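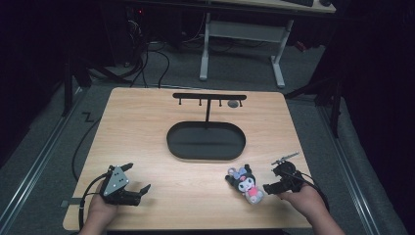 Table with black rack and oval tray

To: Clandolia Athletic shareholders' list
From: Office of the Club Secretary
Date: Jan 5, 2022
Subject: Re: Nosero share transfer and the ground lease

Dear shareholders,

The message quoted at the foot of this one was sent to the list shortly before the holiday closure. The office has received several replies along similar lines, and the board has asked that one answer be given to everybody.

The position on the transfer is as follows. Nosero Holdings has agreed terms to buy the block of shares at present held by Zavska Leisure. That block amounts to 49 per cent of the voting shares in the football club. The sale is conditional on the consent of the league, which has the papers and has asked both parties for further evidence of the source of funds. Until consent is given, Zavska Leisure remains the registered holder and continues to be bound by the funding undertaking it signed when it acquired the shares.

The undertaking has been met to date. Players and staff were paid in full in December. The instalment due to the club under the undertaking for this quarter has been received, and the board has no reason to expect that the next will be late. Should that change, the board will write to shareholders directly and will not wait for the general meeting.

Turning to the lease, the ground at Yuen Road is owned by the ground company and let to the football club. The two companies have separate boards and separate accounts, and the shares being sold are shares in the football club only. The buyer will acquire no interest in the freehold. The writer of the earlier message is right to say that clause 9 of the lease deals with a change of control. Under that clause the landlord may call for a review of the rent where more than half of the voting shares in the tenant pass to a new holder. The club's solicitors have advised that the present sale falls short of that threshold and that the clause does not therefore apply. A further purchase by Nosero Holdings, however small, could bring it into effect, and the ground company has been told so.

The board accepts that this point ought to have been covered in the September circular. It was left out because terms had not then been agreed – a decision which, on reflection, caused more concern than it avoided.

On the matter of the training pitches, the club holds these on a licence from the district council, which either side may end on notice. The proposed sale does not affect the licence. There has been some discussion with the council of a longer arrangement, which would allow the club to apply for grant money towards drainage on the lower pitch. Nothing has been signed and no application has been made.

Shareholders have also asked whether they may see the sale agreement. It is a private contract between the buyer and the seller, and the club is not a party to it. Both have agreed to the release of a summary, which may be read at the club office during normal hours by any registered shareholder. Copies cannot be taken away. Please bring your share certificate or a recent letter from the registrar, and allow 30 minutes, as the summary is to be read together with the existing undertaking.

Questions for the general meeting should reach this office in writing before the notice of meeting is issued. Questions sent only to the list will be noted but may not receive a formal reply.

Yours faithfully,

Club Secretary
Clandolia Athletic Football Club

----- Original message -----
Subject: Nosero share transfer and the ground lease

> To the Secretary,
>
> I have held shares in the club for many years and write as
> an individual, although I know that others share my concern.
>
> The press has reported that Zavska Leisure is to sell its 49
> per cent to Nosero Holdings. Shareholders have been told
> nothing beyond two lines in the last circular. I should be
> grateful for an answer to the following.
>
> Has the sale been completed, and if not, who is meeting the
> club's wages in the meantime?
>
> Does the sale allow the landlord to reopen the rent at Yuen
> Road under clause 9? My copy of the lease is an old one and
> I may be out of date.
>
> Will the training pitches remain available to the youth
> sides next season?
>
> May shareholders inspect the agreement before they are asked
> to vote on any resolution arising from it?
>
> I make no complaint against the buyer, of whom I know very
> little. My concern is that we should learn the facts from
> the club before we read them in the newspaper.
>
> A shareholder, East Stand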